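Home | Forums | Help Desk | Workshops | Members | Log in

Budgeting for a first arm: what else do we need besides the arm itself?

Posted by Herman Rondonuwu, 14/04/2023
267 views - 3 replies - 4 shares

We repair and repack ornaments and household bits for small dealers. Most of the stock is pottery and glassware, with a few awkward shapes mixed in. I have been asked to put together a figure for one robot arm to pick items off a table and set them down in trays. It would work on its own next to a bench, with a person loading.

The quote from Jarwood covers the arm, the controller, a two-finger gripper and a day of training. Brurnwood quoted for much the same, but left the gripper off and priced the stand separately. What I can't work out is what sits outside both quotes. I have put 3,000 aside in pounds for extras and my manager wants to know where I got the number from. I made it up.

We have been trying the job in simulation first, using a free trial of Meesuk, with a mixed table of the sort of thing we handle. I picked a white arm from their library on a fixed pedestal next to a marble top and put a clay vase and a small corked bottle on it, along with some odd shapes. 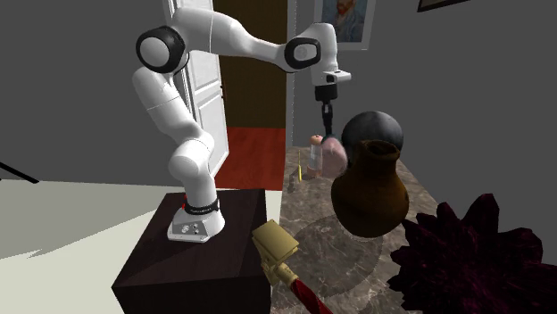

The simulation has been useful for reach. It has been less useful for telling me what to buy. I can change the height of the pedestal in a minute on screen, but a steel one has to be ordered and bolted down, and I don't want to pay for it twice. I also don't know how far to trust it on grip. A pot with a flared lip is a different thing to hold from a bottle, and I have only tried one gripper so far.

So, two things. What did you end up paying for that was not in the quote? And is it worth buying a full Meesuk licence before ordering, or is the trial enough to settle the layout? We would want to order in June if the money is agreed.

Reply - Report - 11 people found this helpful

Zeeshan Abbasi

I did this two years ago for a packing bench, so some of my prices will be out of date. The things that were missing from our quote were:

Stand and floor fixings. Ask for the weight the stand has to take with the arm moving fast, as well as the weight of the arm.
Spare fingers for the gripper. We get through a set of pads every few months. They were 30 pounds a set from Terkurix and I now buy them in fives.
Risk assessment. Ours was done by an outside firm and it was the biggest item on the list. Even if the arm is sold as safe to work beside, the whole job has to be assessed, including what it is holding. Broken glass counts.
Delivery and unloading. Check whether they bring it inside or leave it at the kerb.
Carriage for repairs. Under our warranty the parts were covered and the postage was not. One return cost us 223 pounds.
Your own time. We lost most of three weeks to setting up and I had put down four days.

I would go back to your manager and say the extras have not been priced yet, then get the assessment quoted first. Once you have that you will know if your figure is anywhere near. Ours came to more than double what you have put aside, but we needed guarding and you may not.

On the licence, I would stay on the trial until the layout is fixed. Set the stand height at the top and bottom of what you can buy and see if it reaches everything from both. If it does, buy a stand with some adjustment in it and stop worrying. For grip, send the supplier a box of your real stock and ask them to film it being picked up. Jarwood did that for us free of charge - Brurnwood wanted paying, but took it off the order later.

Put your worst items in the box. If you send six easy ones you will learn very little.

Reply - Report - 6 people found this helpful

bench_tom

Get a second-hand one. Half the price.

Reply - Report - 0 people found this helpful

Herman Rondonuwu

Thanks Zeeshan. I had not thought about the assessment covering what it holds. I have asked two firms for a price and will pack a box for Jarwood.

Tom, we looked at used, but the one we found had no controller with it.

Reply - Report

Back to Help Desk | Next topic | Print this page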